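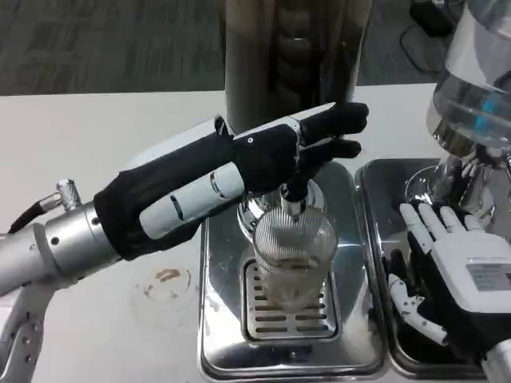 Können Maschinen das schon? Häufige Fragen zu Robotern in Küche, Haushalt und Werkstatt

Diese Seite beantwortet, was nach unseren Vorführungen immer wieder gefragt wird. Zusammengestellt und gepflegt von Hường Doãn, zuletzt ergänzt im Februar.

Kann ein Roboter heute ein Getränk zapfen?
Ja, unter Bedingungen. Wenn der Spender immer am selben Platz steht, die Gläser gleich sind und niemand dazwischengreift, klappt das erstaunlich oft. Ich freue mich jedes Mal darüber, auch nach Monaten noch! Schwierig wird es, sobald jemand ein anderes Glas hinstellt oder der Behälter fast leer ist und der Strahl dünner läuft. Ein Mensch merkt so etwas nebenbei, ein Roboter muss es lernen.

Warum ist ausgerechnet der Zapfhahn so knifflig?
Weil vieles gleichzeitig stimmen muss. Der Hebel ist klein, er hat einen Druckpunkt, und wer zu fest zieht, verschiebt den ganzen Spender. Gleichzeitig soll das Glas unter dem Auslauf bleiben. Und dann das Aufhören: Wann ist voll? Bei klarem Wasser im klaren Glas sieht eine Kamera den Füllstand schlecht, bei Kaffee geht es viel besser. Chrom ist ein eigenes Thema — jede blanke Fläche zeigt der Kamera den halben Raum noch einmal.

Plastikbecher oder Glas, macht das einen Unterschied?
Einen großen. Ein leerer Becher aus dünnem Kunststoff wiegt fast nichts, kippt bei der kleinsten Berührung und gibt nach, wenn man ihn greift. Voll verhält er sich wieder ganz anders. 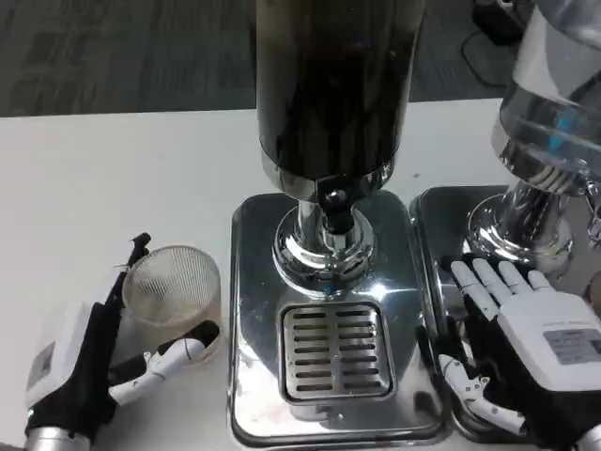 Glas ist steifer und steht besser, verzeiht dafür keinen Sturz. Wir üben gern mit beidem. Rillen helfen etwas, weil die Finger daran weniger rutschen. Bei Bechern beginnt der Daumen möglichst weit unten, dort ist die Wand am stabilsten.

Braucht es dafür wirklich Hände mit Fingern?
Für das Zapfen allein nicht, da würde ein einfacher Greifer mit zwei Backen reichen. Interessant werden Finger, wenn danach der Lappen, der Löffel und die Schranktür drankommen. Unsere Küchen sind nun einmal für Hände gebaut. Prellier, unsere Übungssammlung für Handgriffe, enthält deshalb lauter Dinge, die man in jeder Teeküche findet.

Und warum zwei Arme?
Halten und ziehen, festhalten und aufschrauben, stützen und wischen: Sehr viel Hausarbeit ist Zweihandarbeit. Die Abstimmung der Arme ist allerdings ein gutes Stück schwerer, als nur einen zu bewegen. Oft muss einer einfach ruhig warten, und selbst das will geübt sein.

Wie lernt die Maschine einen Handgriff?
Meist durch Vormachen. Ein Mensch steuert die Arme, die Bewegung wird samt Kamerabild aufgezeichnet, und aus vielen Wiederholungen entsteht ein Modell. Bei uns läuft die Aufzeichnung über Reltell. Gute Daten enthalten auch Korrekturen, also Stellen, an denen man danebengreift und neu ansetzt. Früher habe ich solche Durchgänge gelöscht, heute hebe ich sie auf.

Wischt der Roboter auch auf, wenn etwas danebengeht?
Noch nicht zuverlässig. Tropfen in der Schale sind unkritisch, dafür ist sie ja da. Kaffeeränder auf dem Tisch sieht die Kamera oft, nur das saubere Wegwischen mit dem richtigen Druck fehlt noch. Im Moment machen wir das selbst.

Wie sieht es in der Werkstatt aus?
Besser als in der Küche, finde ich. Teile kommen in bekannter Form und Lage an, und Licht und Abstände lassen sich festlegen. Im Projekt Fivex geht es um das Einlegen und Entnehmen kleiner Teile. Lose Kabel und weiche Dichtungen bleiben auch dort mühsam.

Wann steht so etwas bei mir zu Hause?
Ein Datum nenne ich keines. Einzelne Aufgaben an einem festen Platz halte ich für gut machbar, die ganze Küche mit Kind, Katze und vollem Spülbecken liegt noch ein Stück entfernt.

Kann ich zuschauen?
Gern! Die Vorführungen beginnen um 14 Uhr im Raum Oshima. Fragen darf man auch mittendrin, und wer eine eigene Tasse mitbringt, hilft uns sogar — neue Formen sind immer willkommen.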